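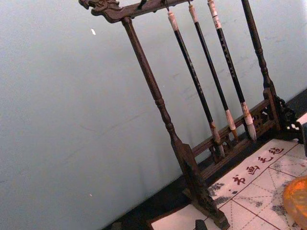 The brush rack with three brushes, and the felt mat with its practice squares.

I spent part of an afternoon in March at the Truken open day, mostly in the student robotics workshop on the second floor. The building is the old Rao printing works, and the entrance is still on the loading side. Parking was full by the time I got there, so I left the car on the street behind and walked back. A sheet at the door listed the rooms. Most visitors were heading for the ground floor, where the younger classes had a maze for small wheeled cars. I went upstairs first and came back to the maze later.

The upstairs room belongs to a club that meets after class and works on one project per school year. Last year it was folding towels. This year it is brush writing, and the project is called Flundeo. The goal is to have a two-armed robot write a short list of Chinese characters with a real brush, on a printed practice grid, well enough that a person who reads Chinese can tell what they are. There are 30 characters on the list. The students chose the simpler ones first, with few strokes, and put the harder ones at the end.

Filippos Kokkinos runs the club. He teaches math during the day and told me he had no background in calligraphy before this. A parent came in for two evenings in the fall and showed the group how to hold a brush, how much ink to take, and how to lift off at the end of a stroke. The students practiced by hand for a few weeks before they wrote any code. Several sheets from that period are pinned up in the hallway with names on them, and some are quite good.

The students take turns steering the arms by hand to record the movements. The recordings are then used to train the part of the software that runs on its own. They had about 100 usable recordings of the dipping step by the time of the open day, and fewer of the writing itself. A student at the laptop showed me how they sort them. Each one gets a grade from 1 to 5, and anything under 3 is left out. She said the grading takes longer than the recording and that people disagree about it a lot.

Dipping gets its own practice because it is where most of the early runs went wrong. If the brush goes in too far, it carries too much ink and the first stroke spreads. If it goes in at the wrong angle, the hairs bend to one side and stay that way. The dish can also slide if it gets pushed. The students tried a weight under it, then a strip of rubber, and at the moment they just retrain with the dish in slightly different spots.
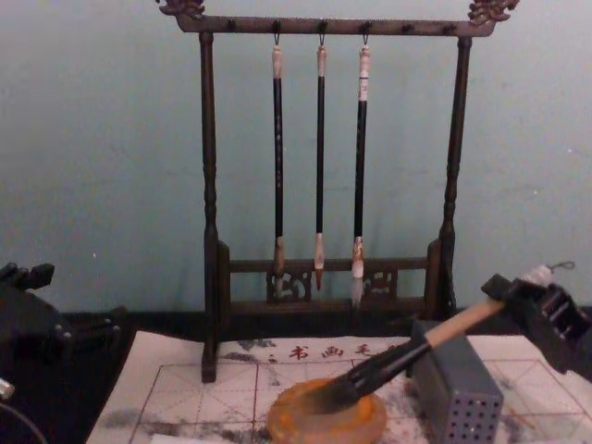

Dipping practice: the gripper holds a large brush with its head in the amber dish.

I asked why they use such a large brush when there are thinner ones on the rack. Kokkinos said the thick handle is easier to grip and the big head hides small shakes in the arm. They plan to go down in size once the large one works. The thinner brushes have been tried a few times, with poor results so far. One of the older students disagreed with him on this and thinks they should have started small. They have been arguing about it since the fall and it did not get settled while I was there.

Parts and software come partly from Plirnuvov, a local supplier that lends equipment to a few schools in the area. The club pays for brushes, ink and paper from its own money. I was told the cloths go faster than expected.

Each talk in the room took 30 minutes, including questions. The question people asked most was whether the robot understands what it is writing. The student who answered said no, it follows movements, and the reading is up to us. A man behind me asked whether it could do English cursive. They have not tried it. There was also a table where visitors could write a character themselves, with a sheet showing the stroke order. I did two. My second was better than my first, but neither would have been graded above a 3.

Downstairs, the maze was crowded and loud. I watched a few cars go through it and left a little after four.

A few practical notes for anyone going next time. The elevator is small and slow, and the stairs are quicker if you can manage them. The upstairs talks fill up, so put your name on the list when you arrive. Coffee and sandwiches are sold in the room next to the entrance, cash only. The club will show Flundeo again at the end of the school year, and by then they hope to have the first half of the list working.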